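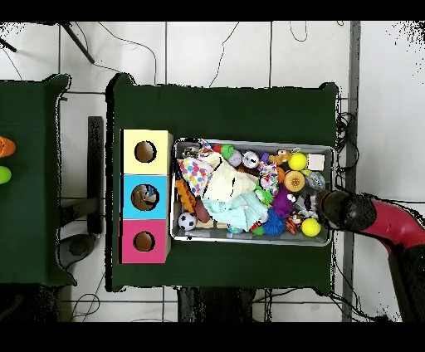
Progress report to the Lambert Fund, second period
Trokuvdale Toy Library and Repair Workshop, Pavelstead

Dear friends at the Fund,

When I wrote to you last we had the sorting arm bolted down and not much more to say for ourselves, so it is a pleasure to have a proper report to send this time, and I hope you will forgive me if it runs on a bit. It has been a full few months!

As you will remember, your grant was to help us with the returns bench. Toys come back to us from families, playgroups and the two clinics in Futenholm all jumbled together, soft things and balls and rattles in one heap, and every piece has to be picked out, looked at and sent to the right place for cleaning. It's slow work and it is hard on the wrists and shoulders, and it was the job people most often asked to be moved off.

The arm now works the bench every morning until noon. Returns go into a shallow metal tray on a cloth-covered table, and it lifts them out one at a time. Balls it does very well. Plush toys it does well if they aren't tangled up with something else, and anything flat and floppy, a cloth or a blanket, is still a nuisance, as the gripper tends to bring up a neighbor along with it. In our best week it placed 248 toys without anyone having to step in. In the same week it asked for help 111 times, mostly over fabric, and I would sooner you had both numbers than only the nice one.

Now to the people, who are what you asked me to write about most. There are five of us on returns and no one has lost hours, as we promised in the application. What has changed is the shape of the day. Mornings used to mean all five at the bench. Now two stay by the arm, clearing what it can't manage and refilling the tray, and the rest are over in repairs, where we had a backlog going back further than I like to admit. The sewing corner has caught up with itself for the first time since I came here.

I don't want to paint it all rosy. Minding the arm can be dull, and a couple of the team told me early on that they felt they were waiting on a machine (which was fair). We now swap over at ten o'clock so that nobody does a whole morning of it, and that has helped. One person who was nervous of the thing has asked to go on the next training day, and I was very glad of that. The bench is also quieter than it was. People used to chat across it, and with only two there the talk has thinned out, so we have moved the tea break to a time when everyone can sit down together.

On money, we are within budget. The second set of gripper pads came in a little under the quote and I'd like your permission to put the difference toward better mats for standing on.

Between now and December we plan to:
- try sorting the cloths out by hand before the tray is filled
- train the remaining three staff to stop and restart the arm
- ask everyone again about aches and pains, using the same form as before

Please do come and see us. Mornings are best, and there is always cake.

With warm thanks,
Mervyn Dawber
Workshop Manager

We use cookies to help this site work properly. By continuing to browse you agree to our use of cookies. Accept | Manage settings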